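Handout 6: Does the plug project earn its marks?

Read this before you choose your option for April. The cable task is the popular one every year, mostly with people who haven't tried it. Getting two fingers either side of a patch cable is the easy part, and a report that stops there won't pass.

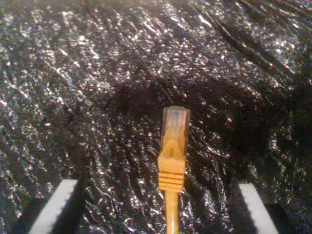 **Kiri Lowther**
Module tutor, Practical Robotics

The Lenihan group's write-up says their arm "handles network cabling". I'd ask what the word "handles" is doing. Approach, grip, line up, insert and release are separate claims, and each needs its own trials. Last year's group quoted 18 good grips and left out how many of those ended with a plug in a port.

Shiny backgrounds are a second worry. The Lenberg notes call crinkled foil a "hard case" for depth sensing, but give no plain-background runs to compare it with. Without those, hard compared with what? 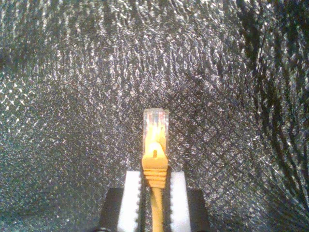 *Fig. 2. Fingers closed on the cable and the lower part of the boot; clear plug head left free.*

A grip like this leaves the plug head free, and it also leaves room for the plug to tilt. Write down the angle before and after each push. If you can't measure it, say so.

For the rack task we use two arms. I remain unconvinced that the second one is needed, and you may argue either way, provided you run the one-arm version too. Minimum: 15 attempts per condition, failures included, no restarts dropped from the log.
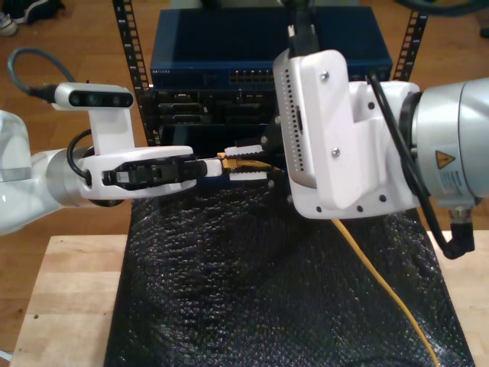
Practical Robotics Handouts, p. 106

Things to check in the rack work:

- Was the port chosen by the software or by a student?
- Did anyone nudge the rack between runs?
- Does the depth camera on the gripper still see the port at the last moment?

Bretance's planner comes with a default limit of 600 seconds per attempt. That is far too generous. Set your own and defend it.

Small parts are the other option. Studisis students tend to assume that a gripper which copes with a plug will cope with something chip-sized. Show me.

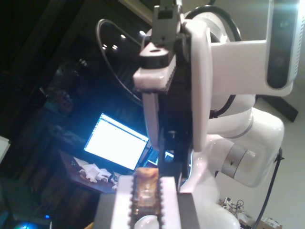 **Category: Small parts and fine gripping**

Option forms are due on 23rd November. Put your failure definition on the form, in one sentence, before you have any results.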